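Chapter 2
Household Work and the Economy

Last updated: 16 March 2020

National accounts leave out most of the work done at home. Cooking, washing and child care count only when someone is paid for them.

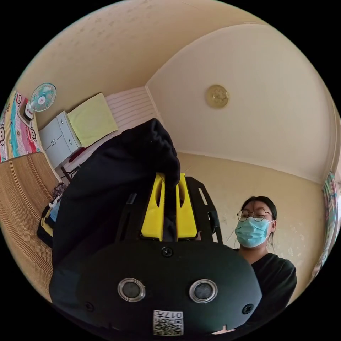 Unpaid work is hard to measure. Three black screws in a housing have a price, and so does the yellow block mounted above them; an hour of folding clothes has none. Economists use time diaries instead.

Hala Bouzid collected diaries from 280 homes in Dikumby. Adults reported up to 40 hours of housework a week 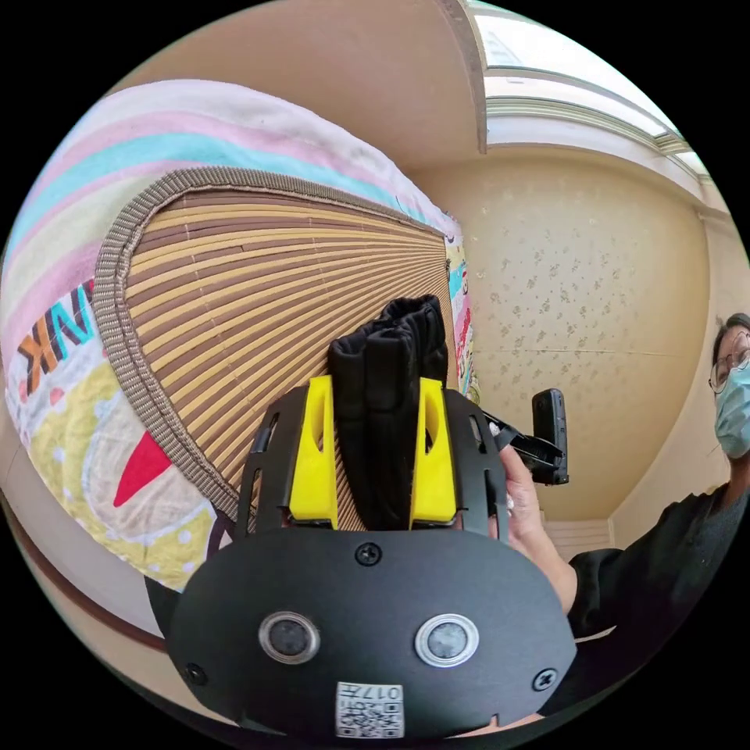 and most of them had paid jobs as well — a point we return to later.

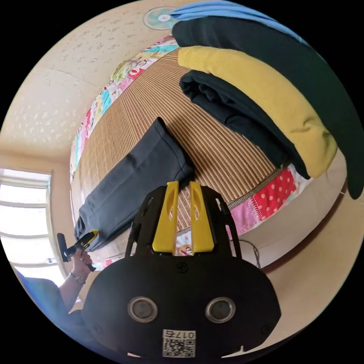
2.1 Keeping a Time Diary

A diary divides the day into blocks of 20 minutes.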